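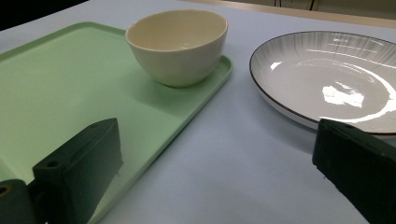
图1 托盘、碗与圆盘

烤鹰嘴豆到底能脆多久：对几条流行做法的检验

Hundley学院 食品与营养基础课 小组项目报告
组员：Lorne Wong、Jolán Szabó、Alper Demirtaş
指导教师：Philomena Adjei

一、为什么做这个题目

选题的时候我们组里意见不一。Jolán想做低糖果酱，Alper想做发酵，最后定下烤鹰嘴豆，起因是Lorne在家照着Pitance网站上的一篇食谱烤了一盘，出炉时确实脆，吃晚饭时再拿出来已经像橡皮。那篇食谱的作者Vernon Gagnon写的是“放在罐子里，一周都咔嚓作响，完全可以代替薯片”。评论区里有人说做成了，也有人说跟Lorne一样失败。说失败的人通常会得到同一类回答：你没有擦干，你没有去皮，你的烤箱不够热。

这三条听上去都有道理，问题在于它们总是在失败之后才出现，而且怎么说都对。没擦干的人可以再擦干一点，擦干了的人可以再去皮，去了皮的人可以去买新烤箱。我们想知道的是，如果把这几条都老老实实做到，豆子究竟能不能放到第二天。至于“代替薯片”，我们从一开始就不太相信，但这一点牵涉个人口味，报告里只在最后提一下。

二、查到的说法

我们读了Pitance上的食谱和它链接出去的几篇文章，把其中关于“脆”的建议整理如下。

擦干：几乎每一篇都要求，理由是表面的水会让豆子先蒸后烤。
去皮：大约一半的文章要求，其余的说没必要。要求去皮的几篇都没有说明去皮前后差多少。
高温：给出的温度从中温到很高都有，Gagnon用的是230°C。
最后放盐和香料：有的说盐会“吸出水分”，有的说香料会糊。两种理由经常混在一起写。
关火后留在炉内：少数文章提到，通常是文末一句附带的话。

有一点值得指出，这些文章互相引用得很厉害。其中两篇的步骤顺序连措辞都差不多，所以“很多人都这么说”并不等于很多人都试过。我们没有找到一篇把加和不加某个步骤的结果放在一起比较的。

三、材料和方法

鹰嘴豆用的是Mottram牌的盐水罐头，同一批次。每份沥干后称100克，加等量的油，摊在烤盘上，不重叠。烤箱是实训厨房的Tellow烤箱，温度按面板显示设定。我们没有独立的炉内温度计，面板准不准只能相信它，这是第一个弱点。

比较的处理有四种：

甲，沥干后直接烤，不擦。
乙，用布擦干，带皮。
丙，擦干并去皮。
丁，擦干带皮，烤完关火，炉门留缝，留在炉内直到凉透。

所有处理都在230°C烤到颜色接近为止。这里我们争论过：如果规定同样的时间，湿的那一组肯定吃亏；如果规定烤到同样的颜色，又得靠眼睛判断。最后选了后者，由Alper一个人判断，至少标准在同一个人手里。

每种处理做2份，一份敞口放在碗里，一份凉透后装进带盖玻璃罐。出炉凉透后尝一次，过4小时尝一次，第二天上午再尝一次。尝的人是我们三个加上隔壁组愿意来的同学，每人只知道编号，不知道对应哪种处理。打分分为“脆”“外脆里韧”“韧”“软”。

盐和香料这次全部省略。这样味道很寡淡，参加品尝的同学抱怨不少，可是香料会让人因为好吃而打高分，我们不愿意冒这个险。

四、结果

刚凉透的时候，四种处理大家都愿意称为“脆”或者“外脆里韧”。甲组比我们预想的好得多。它在炉里待的时间确实更长，但烤到同样颜色之后，多数人分不出它和乙组。也就是说，擦干大概省了时间，至于最后的口感，我们没有看到它有网上说的那种决定作用。

丙组去皮花掉了最多的人工。豆子要一粒一粒捏，Jolán和Lorne捏到后来都不想说话。成品颜色更均匀，外观是最好看的，刚出炉时也有人觉得更脆一点。可是过了4小时，它和乙组的评分已经混在一起，写在表上看不出规律。

丁组从头到尾占一点优势。到4小时那一次，敞口存放的丁组还有人评“脆”，其他组基本都落到“外脆里韧”或者“韧”。第二天上午丁组也不行了，不过还能嚼出一点硬壳。

存放方式的结果比较让人意外。食谱说要装罐密封，我们的密封罐那一份却普遍不如敞口碗里的那一份，甲组最明显，第二天拿出来是软的。我们的猜测是豆子中心还留着水分，密封以后水分出不去，慢慢转移到外壳上。这只是猜测，我们没有测水分，厨房当天的空气也比较干，换一个潮湿的季节结果可能反过来。

五、讨论

按照我们的数据，Gagnon那句“一周都咔嚓作响”站不住。需要说得公平一些：我们没有试过烤得更久、颜色更深的做法，也许把豆子烤到里外都干透，确实可以存放。但那样的豆子我们在预试时做过一盘，硬得硌牙，还带苦味，大家各吃了一粒就放下了。如果“脆一周”的前提是这种口感，食谱里应该写出来。

对于去皮，我们的看法是，它的好处即使存在，也小到我们这种粗糙的品尝测不出来。一本正经地要求读者为此站半个小时，依据太弱。支持去皮的人可以说我们的评分不够细，这个批评我们接受，不过他们自己也没有拿出更细的评分。

我们对自己的结果同样不应该太有信心。主要问题有下面几个。

样本太少。每种处理只有2份，而且存放方式不同，等于没有重复。丁组的优势有可能是那一盘刚好放在烤箱里比较热的位置。

品尝者会互相影响。虽然编号是盲的，但大家坐在一起，有人嚼得很响，旁边的人就会跟着觉得脆。Adjei老师看初稿时指出了这一点，建议分开坐，可惜那时已经做完了。

去皮的豆子一看就知道。丙组的盲测其实是假的，品尝者看到光滑的表面就能猜出来。下次应该让人闭眼，或者调暗灯光。

“颜色接近”这个终点也有疑问。没有皮的豆子上色的样子和带皮的不同，Alper自己承认对丙组的判断没有把握。

另外，罐头豆和自己泡煮的干豆很可能不一样。我们只用了一个牌子，所以这里的结论不能直接套到别的豆子上。

六、关于“健康零食”的说法

这部分原本不在计划里，因为查资料时反复遇到，还是写几句。几乎每篇食谱都把烤鹰嘴豆叫作“没有负担的零食”，理由是有蛋白质和膳食纤维。鹰嘴豆含有这些没有错，但文章很少提到油的用量，多数只写“淋一圈”。Lorne和Alper各自凭手感淋了一圈，再放到秤上，两个人的用量相差超过一倍。一份零食油多油少全看手势，却在标题里得到同一个评价，我们觉得这样的评价没有多少信息。

拿它和薯片比，也要先说清楚比的是同样重量还是同样一碗。我们看到的文章都没有说。

七、小结和后续

在我们的条件下，留在炉内凉透是唯一一个看起来有用、又几乎不费力的步骤；擦干主要影响时间；去皮没有看到持久的效果；密封存放未必比敞口好。以上都应当看作初步结果，尤其是最后一条。

如果有机会再做，我们想先把丁组单独重复几次，每次换烤盘位置，再用烘干称重的办法测出炉时的含水量，看看它和第二天的口感有没有关系。去皮那一组，三个人一致同意交给别的小组。

分工：Lorne负责资料和第二、六部分，Jolán负责存放、品尝记录和表格，Alper负责烘烤和方法部分，讨论由三人合写。品尝原始评分表交在课程文件夹内，其中甲组敞口那一份漏了一位同学第二天的分数，按空白处理，没有补填。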